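Two-arm table cells: setting up, looking after, repairing

Frequently asked questions
Last updated 08/11/2020 by Melati Nugroho

These answers cover the Broveck two-arm cells on the main floor. If your question is about booking a cell, ask Yoga Chong.

What do I need to do before switching on?

Check that both mounting bases are tight on the table. Push each base by hand from the side. If it moves at all, tighten the clamp and run the full alignment afterwards. Then look along the cables from the wrist back to the base. Each loop should be slack enough for the wrist to turn all the way both ways without pulling.

Clear the table apart from the items for your task. Power up the left arm first, wait for it to finish its start-up check, then do the right.

How do I set the table height for the arms?

We use the tray rim. Put the tray flat in its usual place, bring one arm down slowly until the fingertip just meets the top of the rim, and save that position. Repeat with the other arm. If the two saved heights don't agree, do both again before you change anything in the settings file. 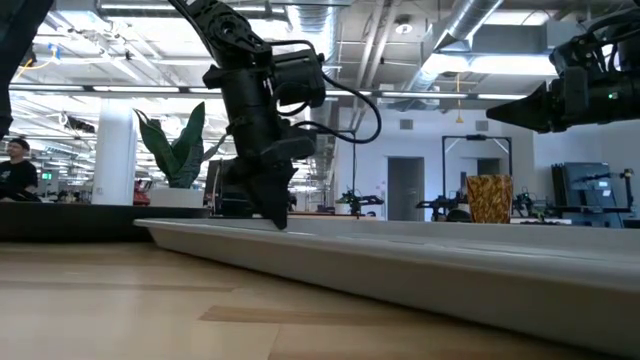
Go down at the slowest speed. A fingertip pressed hard into the rim will give you a low reading and wears the tip. The height check needs doing at the start of each week and whenever a gripper has been off.

Can I use a different tray?

Yes, but save a new height for it. The trays are not all the same depth and the old figure will be wrong. Give the new position its own name and don't overwrite the one that is there.

The alignment program stops with code 817. What does it mean?

One joint is not where the program expects it to be. Most often the arm was moved by hand after power-up. Switch that arm off, support it, put it back in the rest position and start again. If you get 817 three times running, leave the cell off and report it.

Code 145 is a different thing. It is a lost connection to the wrist, and the cable is the first place to look.

How do I know the set-up is good enough to start work?

Run the place-setting test. It uses a tray, a plate, a glass, a fork and a second utensil. Both arms have to reach in over the tray at the same time, so it shows up any error between them better than moving one arm on its own does. Run it at half speed the first time and keep a hand near the stop button.
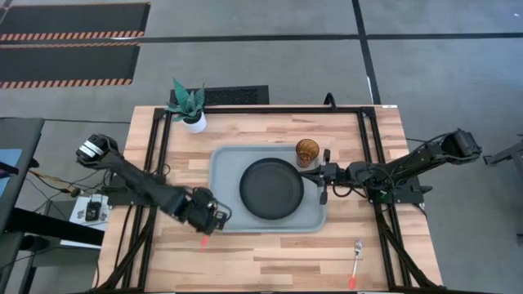
Watch the gap between the grippers and the tray on both sides. If one side rides higher than the other, go back to the height check. If both are fine for height but the fingers close to one side of an item, the wrist needs aligning.

How often do the fingers need changing?

We change them at 710 hours or when the tip is visibly worn, whichever comes first. Spare fingers are in the Zemex drawers, second from the top. Change both fingers on a gripper together, even if only one looks bad.

What about grease?

Only the shoulder joint takes grease, and only in June, when Wattimena come in for the yearly service. Please don't add any in between. The other joints are sealed.

An arm is making a clicking noise. Should I stop?

Yes. Stop, hold the arm, switch it off and turn the joints one at a time by hand. A cable tie catching on a link makes much the same sound as a worn gear, so check the ties first. If the click is inside the joint, the whole joint gets swapped. We don't open them here.

Which part number do I order for a joint?

Wrist and elbow are both 3488. The shoulder is ordered through Braton and takes longer, so tell Melati as soon as you suspect one.

Where do I write down what I did?

In the log for that cell. Put the hours, the part changed and the saved height after the change. "Fixed arm" is not enough for the next person to work from.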